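The Washer Motor

My brother-in-law Harsh Bisht has believed in robots since he was nine, and I have believed in sitting down, so we get along fine. He runs a repair shop called Jaiswal, named for the man who had it before him, and when my hours at the school got cut he let me come in and do the paperwork. It's mostly paperwork. Sometimes it's holding a flashlight.

The robot came on a pallet in March. It was a Wostard, secondhand, and it cost him $2,152 plus the man with the truck. My sister found out about it from the bank! She came down to the shop with her coat over her pajamas and stood looking at it (two arms, a lot of cable, a manual in a binder somebody had spilled soup on) and asked if it did laundry.

"It could learn," Harsh said.

"So could you," she said, and went home.

Well, that got under his skin. He decided that before the thing ever touched a customer's motor it was going to fold a towel, just to show her. We spent three weeks of evenings on towels. I brought in every towel I owned, including the beach one with the parrot. The robot would pick up a corner very gently, like it was lifting a sleeping mouse, and hold it up, and think. Then it would put the corner down somewhere else. Harsh kept a tally on the wall by the phone and when he got to 300 tries he had two towels I would have put in a closet, and one of those was a washcloth.

Dishes were shorter. I don't want to talk about dishes, they were my mother's.

After that he gave up on housework and moved it to the back bench, and I figured that was the end of it and started using the left arm to hang my scarf on. But Harsh doesn't quit, he just goes quiet. He started teaching it motors. He'd take one apart himself, put it together, take it apart again, all slow, muttering the steps, and then he'd let the machine have a go while he ate his sandwich standing up.

And it was better at motors! I hadn't expected that, I'd have thought a towel was the easy one. Harsh says a towel is never the same shape twice, and a motor is the same motor every time you look at it. I said that was also the difference between my sister and him, and he didn't laugh, so I went back to my invoices.

The day I want to tell about was in the fall. A woman came in from Hirach, the laundromat across the street, with a motor in a shopping bag. She had a whole row of Benolis machines over there and this one had started making a noise like a goose. She wanted it by five. Harsh had been up half the night with the baby and his hands were shaking from coffee, and I saw him look at the bag and then look at the back bench.

"No," I said.

"Just the opening up," he said. "I'll stand right there."

So I stood right there too, with my hand over the big red button, and I have never paid such close attention to anything in my life, including my own wedding.

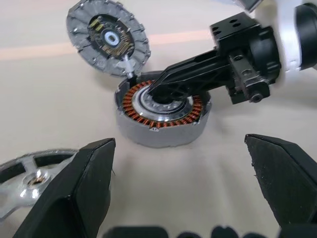

It went so slowly. I could hear the clock, and the bus, and the woman's dryers thumping away across the street. Every time one of the arms stopped I thought, that's it, it's stuck, and I'd lean on my toes over the button, and then off it would go again like it had only been remembering something. Harsh was whispering to it. I won't say what he was whispering, but he talks to the baby the same way.

"You could have had that apart in two minutes," I said.

"I know."

"I could have had it apart in two minutes."

"You could not," he said, which was fair.

He did the cleaning and the fixing himself, with his own shaky hands, and I drove the last screw because I asked to. We walked it over at twenty to five. The woman plugged her machine in and we all three stood there watching it go around, no goose, and she asked how much, and Harsh got embarrassed and charged her for half an hour. I made him write it up properly the next morning.

My sister had dinner on when we got back to the house. He told her the whole thing, with his arms out to the sides, doing the parts, and the baby thought this was terrific. She heard him all the way to the end. Then she handed him the basket off the dryer, and he sat down on the couch and folded the towels, and I took the parrot one home with me.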